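Student Project Report: How Assistant Coaches Move On From a University Volleyball Programme

Reading time: 4 minutes
Print this page | E-mail this page

Introduction

This project looked at how the Flallgate women's volleyball programme trains its assistant coaches, and what happens to them when they leave. I chose the subject after a season as a student statistician with the team, when I saw how much of the daily work was done by people whose names were not on the website. The report covers the method, what assistants do in a normal week, how they are paid, and what the former assistants said about their first job as head coach.

Method

I contacted 11 former assistants by e-mail and all of them replied. Nine agreed to a call. I also read the training plans the programme keeps for each season, 41 in total, counting the separate pre-season plans. Aušra Rozīte, the associate head coach, let me sit in on staff meetings through February and checked my notes on the training plans. She did not see the interview answers. 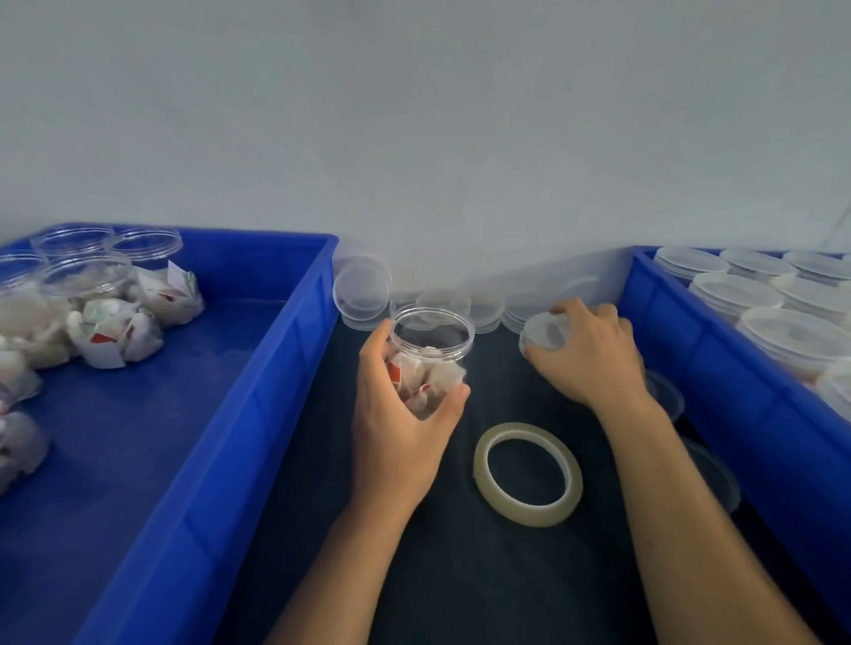
The interviews used the same eight questions each time. Two people answered them in writing, and their answers were shorter, so they are quoted less in the findings. I did not speak to current players about the assistants, as the department's ethics form for student projects does not cover it.

Findings

The work given to assistants falls into four areas. Each assistant has a main area and swaps once in the middle of the year:

1. Serve and pass. The assistant plans the first part of every practice and keeps the passing scores. Most new assistants start here.

2. Opponent scouting. Video is cut in a program called Drinamis and shared with the players the evening before a match. Former assistants said this was the area that took the most time and the one they felt best prepared for later.

3. Recruiting and travel. This covers calls with club coaches, visits, hotel bookings and meals. One season's recruiting log had 2384 entries, most of them short notes after a phone call.
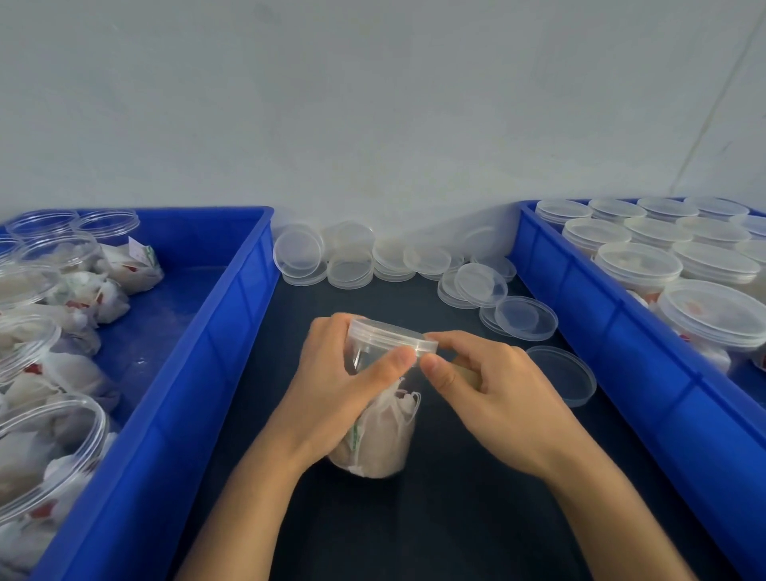
4. Budget and match-day running. Assistants order balls and kit, book the officials and look after the hall on match days. Only three of the former assistants had held this area for a full half-year.

The last area is where the gap lies. Six of those I spoke to are now head coaches, and five of them said money and ordering were the hardest part of their first year. One took over at Rinda College and found that the kit order had to be in before she had met the squad. Another, at Kingi, said he had never read a budget sheet until he was asked to sign one.

Pay was a smaller topic than I had expected. Most assistants had a second income during their time in the programme – private lessons, club coaching or shift work – and several thought this had slowed them down. Two had turned down a summer camp because they could not give up the hours elsewhere.

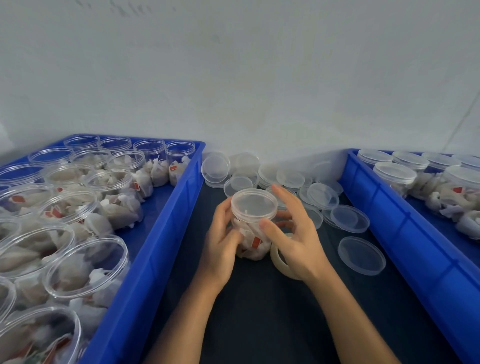 Assistants who held the budget area spoke about it in very practical terms. The former assistant now at Rinda raises money through a stall at home matches, and she gave me her list of what the stall must decide before the season: prices, who holds the cash box, what is sold. Hot drinks bring in the most, and she has thought about adding tea to take home, pyramid bags with a string and a paper tag, put up in clear screw-top jars. Her last stall before our call made 494 pounds, which went towards a second set of antennae and a minibus deposit.

Recommendations

Every assistant should hold the budget area for at least half a year. The mid-year swap makes this possible without adding staff, although an assistant would need to stay for two seasons to cover all four areas.

The programme should also keep a short handover file for each area. At present the handover is done by talking, and two people said they had missed the talk altogether because their dates did not overlap.

Limits of the project

The group is small and comes from one programme. Assistants who left coaching were harder to trace, and only one of them is included.

Comments (3)

setterdad: Good read. The bit about scouting taking over everything is true at club level as well.

M. from the back row: Did you ask whether any of them had been offered head coach jobs before they felt ready? I'd like to see that in a follow-up.

pinkkneepads: We sell tea at our matches too, loose leaf though. The handover file is a good idea, I'm passing it on to our coach.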